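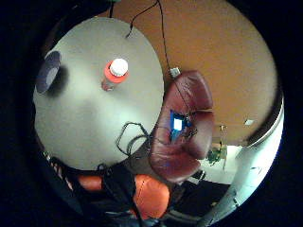

December, notebook, page after the ferry timings. Honeymoon package for Destville, second draft of the itinerary. Still too full. Seven nights and we've put something in every morning, which no couple wants. Cutting the spice garden or moving it to the arrival side of the week, undecided. Cables all over the round table again, red-label bottle stays on it till the page is done. Main problem is the transfer from Jaidee – the operator's sheet says 2 hours, our own run came out longer, and the brochure text still says "a short hop". Change the brochure text. Don't let it go to print like that.

Prices as they stand:

- base package, per couple, 1000
- sea-view upgrade, 200 on top
- boat day with lunch, was 200, dropped into the base now
- single deposit 400, non-refundable after the balance date

The 400 needs looking at. Tuvano ask for less up front and their terms are easier to read. Ours run to a page and a half and the bit about name changes is in there twice, worded differently each time. Which one holds? Asked, no answer yet. Until then quote the softer one on the phone and write down that we did.

Room types. Checked the Zelum list against ours. They call it "garden double", we call it "standard", the hotel calls it "classic". Same room. Anyone booking through both will think they've been moved. Going with the hotel's word from now on, all sheets, and the web page too. The old PDF still has "standard" – find it and bin it.

Flight side: morning arrival is fine, late one isn't. Last boat from Jaidee goes before the late flight's bags are off, so late couples need a night on the mainland side. Not costed!! Put in a line for it. Suggest we hold a few rooms near the jetty, small place, breakfast from 6, no need for anything fancy as they're gone by eight.

Tried the new booking form three times. First go it lost the second traveller's passport name. Second go ok. Third go it took a return date earlier then the outbound one and said thank you. Reported. Not using it for live bookings till it's sorted, paper form for now.

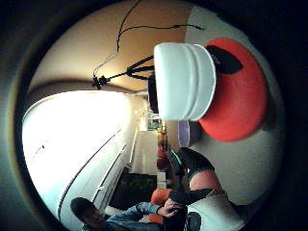
Destville desk wrote back on the transfer question and said the boat time is right on paper but the road at the other end is what eats the afternoon, and could we please stop promising people lunch at the hotel on day one. Fair. Lunch on day one comes out. Put a snack stop in at the jetty, or just tell them to eat before boarding. They also want flowers-in-room requests a week ahead, not the night before as we've been doing.

So day one now reads: land, van, boat, van, check in, nothing till dinner. Much better. Day two free. Day three boat day, swap with day four if the wind is up, desk decides by 7am and leaves a note under the door.

Rainy-week version still to write. Have the covered market, the cooking class (max four couples, check if that's still so) and not alot else. Museum shut for part of the season, no dates on their page.

Insurance wording – leave alone, not ours to touch.

To do:

- brochure text, transfer
- deposit, one rule on name changes
- "classic" everywhere
- mainland night, cost it
- ask Tuvano if they'd share the van on quiet weeks
- rainy version, at least a first go

Spice garden: moved to day five, afternoon. If it's still too full after that it goes.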